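Carkthorpe Webmasters > Hosting and Legal > Takedown notice for a whole directory, host gave me one day

binta_iyamu
Member
Posted Monday, 7:52 am

I run a small site with old appliance manuals, repair notes and a message board. It sits on a shared plan at Burnusard. This morning I had an email from their abuse desk with a forwarded copyright notice from a company called Kashyap. The notice lists 408 addresses on my site and says all of them infringe.

I went through the list before work. 202 of the addresses are repair notes that I wrote myself. Most of the others are board threads. A few are scanned manuals, and I'll admit those could be a fair complaint.

Burnusard says I have until tomorrow morning to remove everything on the list or they'll suspend the account. Do I have to take down my own writing while this gets sorted out? And is one day normal?

crisanto_d
Regular
Posted Monday, 8:20 am

One day is common on cheap shared plans. The law says the host has to act "expeditiously" and doesn't give a number of hours, so hosts pick one and put it in the terms. Read the abuse section of your plan.

Take the scans down now. That shows you're dealing with it. Then write back about the rest.

Līga Laur
Regular
Posted Monday, 8:41 am

I'd hold off on writing back about anything until you've made a full copy of the site, database included. I was suspended once over a single page and it was a week before I could get at my own files. 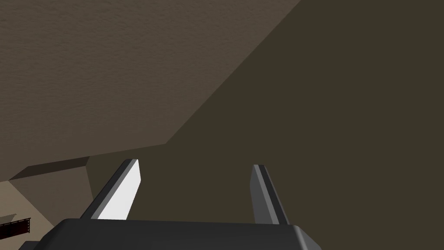 Your repair notes are covered by your own copyright from the moment you wrote them down. You don't have to register them to own them, although in the US you'd generally need to register before you could sue over them. It works the same for text, drawings and computer renders. Somebody who makes a render of a gripper with its two fingers spread apart and nothing between them has a copyright in that render, plain as it is, and they don't get one in the idea of an open gripper. Kashyap may own the manuals. They don't own the subject of fixing a dryer, and they don't own your description of how to do it.

So if the notes are in your own words, they shouldn't be on that list.

binta_iyamu
Posted Monday, 9:05 am

Copy is running now. The notes are all my own words. I quote part numbers and the odd torque setting, and the drawings are mine.

crisanto_d
Posted Monday, 9:14 am

Part numbers are facts. I wouldn't lose sleep over those.

What probably happened is that somebody ran a search for brand names on your domain and pasted every result into the form. I've seen a notice that listed a site's contact page.

HM_Udbridge
Moderator
Posted Monday, 9:30 am

Moving this from General. Please keep in mind that the people here are site owners. If there's money at stake, pay for an hour with a lawyer.

Binta, can you check whether the notice has a signature, a statement of good faith belief, and the part about penalty of perjury? Burnusard should have forwarded it in full.

binta_iyamu
Posted Monday, 12:10 pm

It has all of those. Typed signature, no person's name, only "Kashyap Content Team". The field for the original work says "various manuals and related content."

Seema Shakya
Member
Posted Monday, 12:26 pm

"Various manuals and related content" is weak. A notice can use a representative list when it covers several works on one site, but that means listing some of them. I'd put that in your reply in one sentence and leave it there.

I don't agree with Līga about waiting to write back, by the way. The abuse desk is a queue. If you answer at 8 am you might get a human by 3 pm. If you answer at midnight you get suspended by whoever comes in first the next morning.

Līga Laur
Posted Monday, 12:40 pm

I said make the copy first. On a site that size it takes less than an hour. I didn't say wait a day.

Seema Shakya
Posted Monday, 12:44 pm

Fair enough. I read it as longer than that.

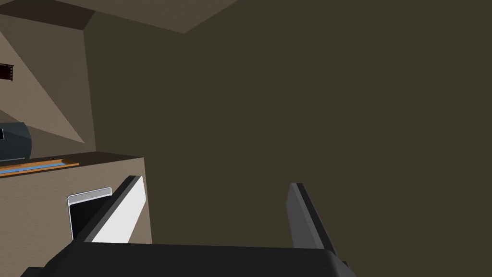
Can the host put my pages back up if I say the notice is wrong?
You'd send what's called a counter notice, and if the host follows the federal rules it passes that to the complainer and restores the pages 10 to 14 business days later unless a lawsuit is filed first.

I put that on its own because it's what people ask me most. A few things go along with it. The counter notice has your real name, address and phone number on it, and the other side gets a copy. You also agree to be sued in your local federal court if it comes to that. Some people decide at that point that a page isn't worth it.

crisanto_d
Posted Monday, 1:02 pm

And the host is allowed to drop you anyway if its terms say it can. I wouldn't send a counter notice as the first move. A polite email asking them to limit the removal to the scans has worked for me twice.

Seema Shakya
Posted Monday, 1:15 pm

It might work. It also leaves nothing on record. If Kashyap sends the same list again next month, she's back where she started, and Burnusard may count that as a second strike under its repeat infringer policy. I'd do the counter notice for the pages she wrote.

crisanto_d
Posted Monday, 1:21 pm

We're going to disagree on that. She has a board with regular users and needs it up this week. Formal paper makes hosts nervous, and small hosts more than big ones.

HM_Udbridge
Moderator
Posted Monday, 1:50 pm

Both can be done. Email today, counter notice later if the email goes nowhere. There isn't a set deadline for a counter notice in the statute, but don't sit on it. 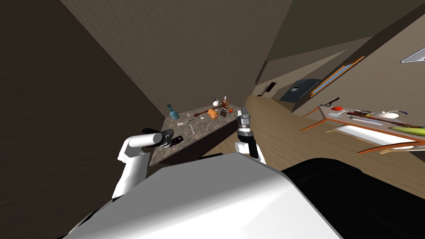
Be specific when you write to the abuse desk, more specific than Kashyap was. Give each page its full address, say in a few words what's on it, and say who made it. The clerk reading it should be able to open the page and match it without guessing. If I had to identify the render in this post, I'd say it shows a counter with a speckled brown-grey granite top and a teal-blue bottle at its far left end, and I'd stop there. "Kitchen picture" would be too loose and a full page would be too much. For your notes, something like "dryer belt replacement, text and drawings by site owner" is plenty.

Put the addresses in a plain text file and attach it. Don't paste them into the email body. Burnusard's form used to cut off messages after 400 words and may still do it.

binta_iyamu
Posted Monday, 4:35 pm

Thanks. Scans are down, backup is on two drives, and I sent the email at lunch with the text file attached. I kept it short. I said the notes are mine, the board threads are posts by users, and the scans have been removed.

One more question about the board threads. Am I responsible for those?

Līga Laur
Posted Monday, 4:58 pm

You can get the same protection the host has for what your users post, but only if you've registered an agent with the Copyright Office and put the contact details on your site. Have you?

binta_iyamu
Posted Monday, 5:03 pm

No. I didn't know a board my size needed to.

Līga Laur
Posted Monday, 5:11 pm

Do it tonight. It's an online form with a small fee, and you have to renew it every 3 years or it lapses. It won't reach back to cover the old threads for the time before you registered. It helps from here on. You also need a written policy for repeat infringers, and you need to follow it.
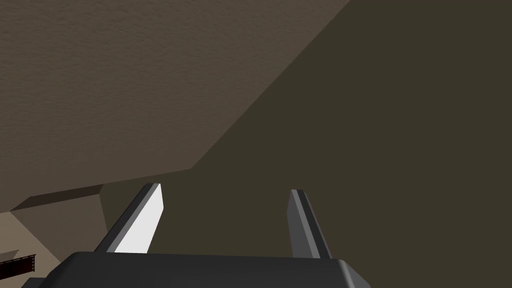
Open gripper seen from the right wrist, computer render.

For the policy, keep it to a paragraph. Mine says an account with repeated valid notices gets closed, and that I decide what counts as valid. Don't copy one from a large site. They promise things you don't have the staff to do.

Seema Shakya
Posted Monday, 5:30 pm

Agree with all of that. Use a PO box for the agent address if you don't want your home on it. I believe you have to ask for an exception to do that, so a rented street-style mailbox may be easier.

binta_iyamu
Posted Tuesday, 9:18 am

Burnusard wrote back. They've marked the scans as resolved and given me more time on the repair notes while they ask Kashyap to name the works. The board threads still have to come down for now, so I've set those to members only and asked if that's enough. No answer on that part yet.

crisanto_d
Posted Tuesday, 9:26 am

I doubt members only will count as removed. Hide them completely until you hear.

Seema Shakya
Posted Tuesday, 9:40 am

Same. And if Kashyap doesn't drop the notes, send the counter notice. I can look over a draft if you take your address off it first.

binta_iyamu
Posted Tuesday, 9:47 am

Hidden now. I'll send you a draft tonight if I need one.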